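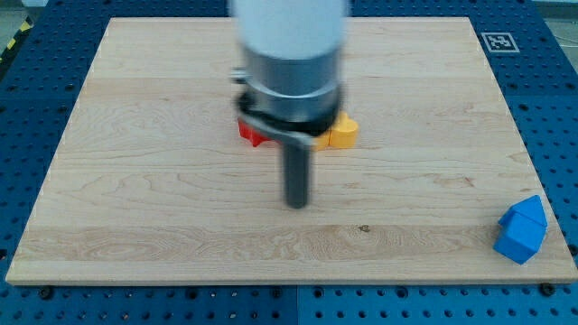 ACTA DE LA REUNIÓN ORDINARIA DE LA ASOCIACIÓN DE VECINOS Y AMIGOS DE LA HUERTA DE INSKIP

Fecha: 2 de noviembre de 2002
Lugar: comedor de la Casa Lindard, planta baja
Preside: Loan Thân
Toma notas: Vinh Khương
Hora de comienzo: las cinco y diez, con la cortesía habitual de esperar a los que vienen en el autobús

1. Bienvenida y lectura del acta anterior

Loan abrió la reunión dando las gracias a todos por venir con la tarde tan fea que hacía, y tuvo un recuerdo muy cariñoso para doña Amparo, que sigue recuperándose de la cadera y que mandó una bandeja de rosquillas con su nieto (dieron para todos y aún sobraron, de modo que quien quiera llevarse alguna puede pedírmela). Se leyó el acta de agosto. Matías pidió que se corrigiera el punto del compostero, donde decía que él se había comprometido a voltearlo todas las semanas, cuando lo que dijo fue que lo voltearía cuando le tocara. Se corrige con gusto y se aprueba el acta.

2. Cómo ha ido la temporada

Loan hizo un repaso del verano, largo pero muy agradecido. Los tomates empezaron tarde y terminaron tarde, y todavía a primeros de octubre había quien bajaba con su cesta. Las judías del bancal de arriba se perdieron casi enteras por la araña roja. Rosalía cree que se plantaron demasiado juntas y lo dijo con toda la delicadeza del mundo, mirando a su cuñado, que lo aceptó de buen humor. Las calabazas han sido una alegría y quedan bastantes en el cobertizo para quien quiera hacer crema o dulce.

Se comentó también la visita de los niños de la escuela, que fueron muy formales y que plantaron 80 cebollinos en una mañana. Algunos están boca abajo, pero la maestra pidió que los dejáramos tal cual y así se hará. Han preguntado si pueden volver en primavera y la respuesta de todos fue que sí, claro, y que traigan botas.

3. El agua

Este fue el punto más largo. Como ya sabíamos, el depósito de 4000 litros no dio abasto en lo peor del calor y hubo que regar por turnos, con algún que otro roce que ya está olvidado. Se pusieron sobre la mesa dos soluciones.

La primera es la que trae Bevetach, que ofrece instalar un riego por goteo en los bancales bajos. Vinh (o sea, quien escribe) leyó la propuesta entera, y pido perdón si la lectura se hizo pesada, porque la letra era pequeña y yo había olvidado las gafas de cerca. La segunda, defendida por Matías, consiste en recoger el agua del tejado del cobertizo con un canalón y unos bidones, que es más barata y que podríamos montar entre nosotros en un par de tardes.

Hubo muchas opiniones. Rosalía recordó que su padre regaba toda la vida a manta y que las acelgas le salían estupendas. Julián dijo que el goteo se obstruye con la cal que tenemos aquí y que habría que poner filtro. Loan fue dejando hablar a cada uno y al final propuso empezar por el canalón este invierno, ver cuánta agua se junta hasta abril y pedir mientras tanto a Bevetach que nos aclare lo del filtro y el mantenimiento. Se aprueba con una abstención, la de Julián, que prefiere esperar a saber lo que cuestan los bidones.

4. Las parcelas libres

Quedan vacantes la parcela del rincón del nogal y la que llevaba la familia Ortuño, que se ha mudado al centro y a la que echaremos mucho de menos. En la lista de espera hay 9 solicitudes. Se acuerda respetar el orden de llegada y ofrecer además la del nogal a medias, pues le da mucha sombra y una familia sola quizá se desanime. Loan llamará a los primeros de la lista y les enseñará el terreno con calma, explicándoles también lo de las llaves y lo de cerrar bien la cancela por los jabalíes.

Elvira preguntó si se podía dejar un trocito para flores. Se habló un buen rato de esto, con entusiasmo, y quedó en que la franja junto al camino será de caléndulas, borrajas y lo que cada uno quiera traer, siempre que no sea menta, por lo que ya pasó con la menta.

5. Cuentas

Quedan en la caja 250 euros después de pagar las semillas, la manguera nueva y el arreglo de la cerradura. La cuota del año que viene se mantiene igual. Varios dijeron que estarían dispuestos a poner un poco más si hacía falta para el agua, y Loan les dio las gracias y contestó que de momento no.

Queda pendiente el recibo de la carretilla. Julián cree que está en un cajón de su casa y lo buscará.

6. El boletín

El boletín Flistatus saldrá otra vez antes de Navidad. Se pide a todos que manden recetas, avisos, cosas para cambiar o regalar, y si alguien se anima, algún recuerdo de cómo era esta ladera antes de las casas nuevas. El artículo que escribió Elvira sobre los nombres antiguos de las acequias gustó muchísimo y hubo gente que pidió copias para mandárselas a la familia. Ella prometió una segunda parte si consigue que su tío se siente a hablar con ella sin la televisión puesta.

Se hará en papel, como siempre. El nieto de doña Amparo se ofrece a pasarlo también por correo electrónico a quien lo tenga y se lo agradecemos mucho.

7. La comida de invierno

Será en este mismo comedor, si la Casa Lindard nos lo vuelve a dejar. Rosalía hará el potaje y necesita dos ollas grandes. Matías trae el pan. De postre, dulce de calabaza, naturalmente. Quien no coma carne que lo diga con tiempo para apartarle su ración antes de echar el chorizo. Hubo una propuesta de hacer karaoke que no llegó a votarse.

8. Ruegos y preguntas

Elvira ruega que las herramientas se dejen limpias, sobre todo las azadas, y colgadas en su sitio.

Matías pregunta de quién es el abrigo gris que lleva en el cobertizo desde agosto. No se supo.

Julián pregunta si se puede quemar rastrojo. Loan cree que hace falta permiso y se enterará en el ayuntamiento. Hasta entonces, que no se queme nada, por favor.

Rosalía ofrece plantones de lechuga de invierno, que le han salido muchísimos. Los tendrá en la puerta de su casa, en una caja, y basta con llamar al timbre o cogerlos sin más.

Se levanta la sesión a las siete menos cuarto. La próxima reunión se avisará en el tablón de la cancela y por teléfono a los que no suelen pasar por allí.

Tareas pendientes

Loan: lista de espera, permiso de quemas, llamada a Bevetach.
Matías: medir el tejado del cobertizo y preguntar precios de canalón y bidones.
Julián: recibo de la carretilla.
Elvira: semillas para la franja de flores.
Vinh: pasar a limpio esta acta y traer las gafas.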